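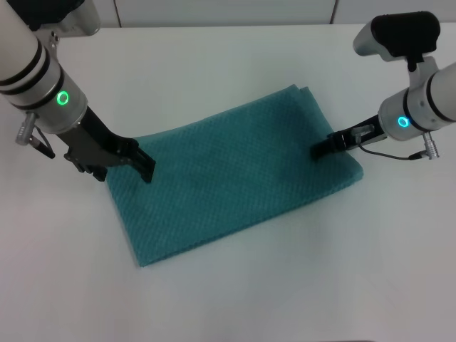
A teal waffle towel, folded to a rectangle on the white table.

This site uses cookies to improve your experience. By continuing to browse, you accept their use. Accept | Settings

On the Folding of Kitchen Towels

Apr 19, 2020

Readers of these pages will recall that the household linens were to be reviewed in the spring. The review has begun with the kitchen towels, and the present entry records what has been decided.

The waffle towels in question were ordered from Skenness last July, at a stated weight of 255 grams each. They have replaced the flat cotton ones from Esen, which served for many years and are now used for floors and bicycles. The author has no complaint against the older towels beyond their thinness.

Waffle cloth requires a certain patience. The raised weave grips itself, so that a layer laid down in the wrong place does not slide easily into the right one; it must be lifted and set again. It also holds air. A pile of eight, folded carelessly, will not fit beneath the middle shelf of the linen cupboard, a matter which was tested on two occasions this month with the same result.

The method adopted is as follows. The towel is spread flat, with the hanging loop to the left. It is folded in half across its length, pressed with the open palm from the center outward, and folded again. The doubled edge is then placed toward the front of the shelf, where it may be taken hold of without disturbing the towels beneath. Pulling at the corners is to be avoided. 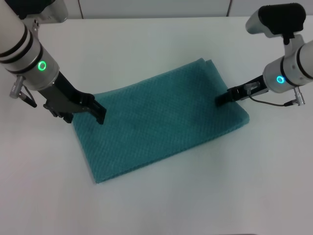
Folded teal towel. The doubled border is at the upper right.

Valbona Perić, whose opinion was sought by telephone, holds that towels of this kind should be rolled. Her own are kept upright in a drawer and are, it must be admitted, very handsome. Rolling was attempted here for one week. The rolls came undone whenever the drawer was opened with any force, and the practice was discontinued.

It was also asked whether the folds need be exact. They need not. A towel lying a little askew on the table goes into the cupboard as well as any other, and an edge that stands slightly proud will settle under the weight of its neighbors — the bath sheets excepted, as these have never settled under anything.

On the question of color, teal was chosen over the gray for its agreement with the kitchen tiles. Abbas Kiani has written to ask whether the shade fades. No definite answer can be given before the towels have been through a full summer of washing.

The napkins and the long tablecloth will be considered in the next entry.

Contact | © 2020 Linen and Larder. All rights reserved. | Back to top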